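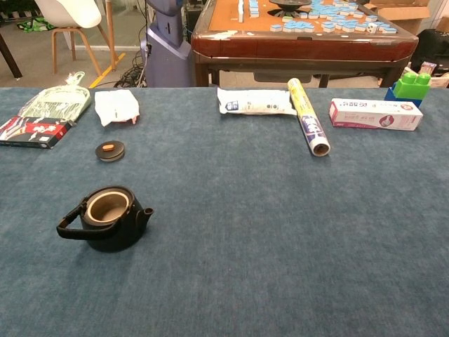
談話室の卓上整理と急須の取り扱い手順

ネルカー会館 施設利用の手引き
2021年12月改訂

1 この手順の対象

この手順は、談話室の布張りの卓を使用した後に行う整理と、急須の手入れについて定めるものです。談話室を予約した団体の代表者、または代表者から整理を任された方が実施してください。全自動麻雀卓を使用した場合は、第7項も併せてご確認ください。

所要時間の目安は30分です。退室時刻までに終えられるよう、余裕をもって作業を開始してください。予約時間の延長は、予約システム「Fastby」の画面から申請できますが、次の予約が入っている場合は受け付けられません。

2 用意するもの

・乾いた柔らかい布巾
・食器用スポンジ(研磨材の付いていないもの)
・衣類用ブラシまたは粘着ローラー
・浅い盆
・Paretti収納箱(談話室の棚番号454に置いてあります)
・荷札と鉛筆

洗剤は、急須および湯呑みには使用しません。流し台に置かれている洗剤は、菓子皿など油分の付いた食器に限ってお使いください。

3 卓上の物を分ける

卓の上に物が残っている状態で布の手入れを始めると、細かなごみが物の下に入り込みます。最初に、卓上の物を次の区分に分けてください。

(1)茶器
急須の本体と蓋を指します。蓋が本体から外れて卓上に置かれている場合は、必ず両方を一緒に盆へ移します。黒い急須の蓋は、橙がかった茶色の小さなつまみが目印です。平たく置かれた蓋は見落としやすく、ほかの物を動かした際に卓から落とすおそれがありますので、茶器は最初に移してください。

(2)台所用品
ラップなど、台所で使用する消耗品です。紙箱入りのラップは、芯が箱の端から出ていないかを確かめ、出ている場合は箱の中に戻してから台所の引き出しに収めます。

(3)洗面用品
歯磨き粉などが該当します。箱に入った歯磨き粉は、箱から出さずにそのまま洗面所の棚へ戻してください。外国語で表示された製品もありますので、箱の図柄を見て用途が判断できないときは、(5)として扱います。

(4)遊具
ブロック玩具などです。組み上がった状態のものは、使用した方の了承を得てから外してください。了承が得られない場合は、組んだまま収納箱の上段に置いて差し支えありません。

(5)持ち主または中身の分からない物
袋、小箱、紙包みなどで、持ち主または中身が分からない物をいいます。開封せず、次項の手順に従って保管します。

4 持ち主の分からない物を保管する

手順1 室内にいる方に声を掛け、持ち主を確認します。

手順2 持ち主が現れない場合は、荷札に日付、部屋名、見つけた位置を鉛筆で記入します。位置は「卓の奥、左の角」のように、後から照合できる程度に書いてください。

手順3 荷札を袋の持ち手や箱の角に付けます。粘着テープを外箱の印刷面に直接貼ることは避けてください。

手順4 収納箱に入れます。箱物を下、袋物を上に置き、重ねる場合は袋がつぶれない高さまでとします。透明な袋は、中身が見える向きに置くと照合が容易になります。

手順5 事務室に内線879で連絡し、保管した旨を伝えます。

丸まった紙包みは、ごみに見えるものであっても廃棄しないでください。過去に、包みの中に補聴器の電池や鍵が入っていた事例が報告されています。廃棄の判断は事務室が行います。

5 急須を手入れする

手順1 盆に移した急須と蓋を流し台へ運びます。持ち運ぶ際は、取っ手だけを持たず、もう一方の手を胴に添えます。

手順2 茶殻を三角コーナーに空けます。注ぎ口の根元に茶葉が残りやすいため、ぬるま湯を入れて軽く回し、口から捨てる動作を繰り返してください。茶こしに詰まった茶葉を箸や金属の串で突くことは禁止します。

手順3 内側をスポンジで軽くこすります。内側が薄い茶色の急須では、地の色と茶渋の見分けが付きにくいことがあります。指先でなぞり、ざらつきがなければ、それ以上こする必要はありません。

手順4 蓋の裏と縁をすすぎます。つまみの付け根も指で洗ってください。

手順5 本体と蓋の水気を布巾で拭き取ります。外側は押さえるように拭き、注ぎ口は下に向けて水を切ります。

手順6 蓋を外したまま、本体の横に並べて乾かします。閉めた状態で棚に戻すと、においがこもる原因となります。乾燥が終わる前に退室する場合は、水切り棚の右側に本体と蓋を並べ、卓の布の上には戻さないでください。

欠けやひびを見つけた場合は使用を中止し、本体と蓋をそろえて事務室にお持ちください。接着剤による補修は受け付けておりません。

6 卓の布を手入れする

談話室の卓には、青灰色の起毛した布が掛けてあります。繊維の間に菓子くずや糸くずが入りやすいため、次の順に手入れを行います。

手順1 卓上に何も残っていないことを確認します。

手順2 卓の奥から手前に向けて、ブラシを一方向に動かします。往復させると毛羽が乱れますのでご注意ください。

手順3 手前に集まったごみを、紙または盆で受けて捨てます。

手順4 細かなごみが残る場合は粘着ローラーを使用します。同じ箇所に強く押し当てないでください。

茶をこぼしたときは、直ちに乾いた布巾を当て、上から押さえて吸い取ります。こする、熱湯をかける、ドライヤーで乾かすといった処置は行わないでください。染みが残った場合も弁償を求めることはありませんが、洗濯の手配が必要ですので、必ずお申し出ください。布の色には元から濃淡があり、明るい斑点状の部分は染みではありません。

布の洗濯は、会館が毎年8月にまとめて行っています。利用者が布を外して持ち帰ることはご遠慮ください。

7 全自動麻雀卓を使用した場合

麻雀卓の上に、急須、湯呑み、菓子などを置かないでください。飲み物は布張りの卓に置くか、備え付けの脇机をご利用ください。

使用後は、電源を切ってから天板の牌と点棒を所定の位置に収めます。木枠は乾いた布巾で拭き、水拭きは行いません。牌が卓の内部に詰まった場合は、利用者が天板を開けず、保守を担当するSoliman社への取り次ぎを事務室にご依頼ください。牌を紛失したときは、補充費用として2,000円を申し受けます。

8 退室前の確認

・急須の本体と蓋がそろっている
・台所用品と洗面用品が元の場所に戻っている
・持ち主の分からない物に荷札が付いている
・布の上にくずが残っていない
・麻雀卓の電源が切れている
・流し台の三角コーナーが空になっている

確認が終わりましたら、入口脇の利用記録に代表者名を記入し、鍵を事務室に返却してください。事務室が閉まっている時間帯は、鍵を返却口に投入してください。

9 保管品の受け取り

保管品を受け取る際は、品名と見つけた部屋、袋や箱の特徴を窓口でお伝えください。代理の方が受け取る場合は、持ち主のお名前と連絡先を確認いたします。食品および開封済みの飲料は保管の対象外とし、当日中に処分します。

お問い合わせ
ネルカー会館 事務室 備品担当 フィーフィ・アブバカリ(Fiifi Abubakari)
内線879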